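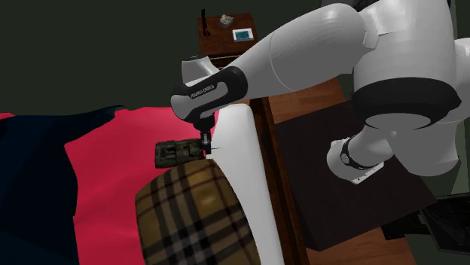

4장. 처음 물 채우기와 세척

Skurnden 탁상 정수기를 상자에서 꺼내 제자리에 올려놓으셨다면 어려운 일은 끝났습니다. 이제 지루한 일이 남았습니다. 이 장의 절차는 처음 한 번, 그리고 필터를 바꿀 때마다 되풀이합니다. 건너뛰어도 정수기는 켜집니다. 다만 첫 잔에서 숯가루 맛이 납니다.

4.1 시작하기 전에

준비물은 깨끗한 행주 한 장, 900 ml 이상 들어가는 주전자나 볼, 그리고 약간의 인내심입니다. 마지막 항목은 상자에 들어 있지 않습니다.

필터는 Tagle 규격만 맞습니다. Mondelton 구형 필터도 힘껏 밀면 들어가기는 합니다. 빼는 방법은 저희도 아직 찾는 중입니다.

주의: 이 단계에서는 전원 플러그를 꽂지 마십시오. 물통이 빈 채로 펌프가 돌면 꽤 서러운 소리가 나고, 그 소리가 길어지면 보증 수리 대상에서 빠집니다.

4.2 필터 끼우기

1. 필터의 비닐 포장을 벗깁니다. 위아래 마개도 함께 떼어 냅니다. 고객센터에 들어오는 "물이 안 나와요" 문의는 대개 아래쪽 마개 이야기입니다.
2. 필터를 찬물에 세워 담그고 기포가 멎을 때까지 둡니다. 들여다보고 있어도 빨라지지 않습니다.
3. 뒷덮개를 위로 밀어 엽니다.
4. 필터의 화살표가 아래를 향하게 넣고, 딸깍 소리가 날 때까지 시계 방향으로 돌립니다.
5. 뒷덮개를 닫습니다. 덮개가 뜨면 4번으로 돌아가십시오. 테이프는 해결책이 아닙니다.

4.3 세척 운전

1. 물통의 최대선까지 찬 수돗물을 붓습니다. 최대선은 권유가 아니라 한계선입니다.
2. 출수구 아래에 주전자를 놓습니다.
3. 플러그를 꽂고 세척 버튼을 9초 동안 누릅니다. 표시등이 파란색으로 깜박이면 손을 떼십시오.
4. 물이 900 ml 나오면 저절로 멈춥니다. 처음에는 회색빛이 돌 수 있습니다. 활성탄 가루이며 고장이 아닙니다.
5. 받은 물은 버리거나 화분에 줍니다. 화분은 불평하지 않습니다.
6. 1번부터 한 번 더 되풀이합니다. 그래도 물이 흐리면 맑아질 때까지 계속합니다.

참고: 운전 중에 물통을 빼면 처음부터 다시 시작합니다. 정수기는 하던 일을 기억하지 못합니다.

주의: 40도가 넘는 물은 넣지 마십시오. 필터가 휘면 되돌릴 수 없습니다.

4.4 필터 알림 맞추기

세척이 끝나면 표시창에 28이 나타납니다. 필터를 바꿀 때까지 남은 날수입니다. 다른 숫자가 보이면 다음과 같이 합니다.

1. 알림 버튼과 출수 버튼을 같이 누릅니다. 손이 두 개면 충분합니다.
2. 신호음이 나면 알림 버튼만 뗍니다.
3. 표시창이 28로 바뀌면 출수 버튼도 뗍니다.

집을 오래 비우더라도 숫자는 계속 줄어듭니다. 돌아오신 뒤에는 남은 날수와 관계없이 4.3의 세척 운전을 한 번 하십시오. 여행 내내 물통에 고여 있던 물은 마시지 않습니다. 굳이 적는 까닭은 문의가 있었기 때문입니다.

4.5 잘 안 될 때

표시등이 빨간색으로 켜져 있음: 물통이 제대로 앉지 않았습니다. 뺐다가 수직으로 다시 내려놓으십시오.

물줄기가 가늘고 자꾸 끊김: 필터에 공기가 남아 있습니다. 필터를 빼서 4.2의 2번을 다시 하십시오.

바닥에 물이 고임: 플러그를 먼저 뽑고, 그다음에 행주를 찾으십시오. 순서가 중요합니다. 물통 밑 고무 고리가 접혀 있으면 펴서 다시 끼웁니다.

표시창에 E가 뜸: 플러그를 뽑고 잠시 쉬게 한 뒤 다시 꽂습니다. 같은 글자가 또 뜨면 Ziltent 서비스 센터 내선 3691로 연락하십시오. 점심시간에는 대기 음악이 길게 나옵니다. 곡은 하나뿐입니다.

매일 하는 손질은 5장에 있습니다.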